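Zerkorska Bench Kit: notes for people using the recordings

Hello, and thank you for taking an interest in the Bench Kit. What follows is the read-me that goes out with every copy of the bottle recordings, and it has grown a fair bit over time (we do go on, sorry), so please feel free to skip to the part you need.

The Bench Kit is our two-armed tabletop robot, sold by Zerkorska ready to bolt down and plug in. You get both arms, a gripper and a camera for each, a third camera that looks out over the table, and the Trulavix software that runs the lot. The recordings are there so that you can see what the kit does before you spend any money on it, and so that owners have something to train on while they get their own bench going.

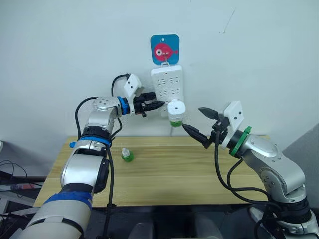
We chose small bottles for this set after a good deal of grumbling from early customers, who had mastered blocks and cups and wanted something fussier. A bottle with a wide cap is a lovely awkward thing to pick up! It is light and it tips if you nudge it, and passing it from one gripper to the other asks both arms to agree on where it is. The Kudar set, which came before this one, used only one arm at a time, and if you are new to the kit we would still start you there.

What is in the folder

There are 600 recordings in all, of which 158 were set aside for testing and should be left out of any training. Each one holds the pictures from all three cameras, the joint positions for both arms, the opening of each gripper, and a short written note from whoever was driving. In 92 of the recordings the bottle was dropped or the driver gave up. We have left those in, clearly marked, as several owners told us they learnt more from them than from the tidy ones.

The wrist cameras deserve a word of their own. They sit close to the work, so the fingers take up a lot of the view and can hide the label or the lower part of the bottle. If your model seems to lose track of things near the table, try giving it the overhead view as well before you blame the arm.
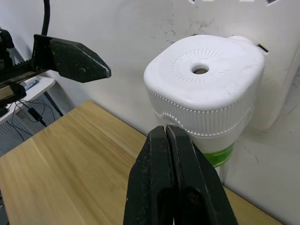
Chraibi, 2020-03-03

Version 2 is now up on the download page. The file names have changed a little, so anyone with scripts written for the December release will need to mend a line or two. The clocks on the two wrist cameras now agree with each other, which they did not before, and we are very grateful to the owners who wrote in about it.

You may use the recordings freely for teaching, study and your own products, so long as you mention the Bench Kit somewhere. Please don't sell them on by themselves. Questions are welcome through the support page, and if you send us a log file along with your question we can usually get you a proper reply much sooner.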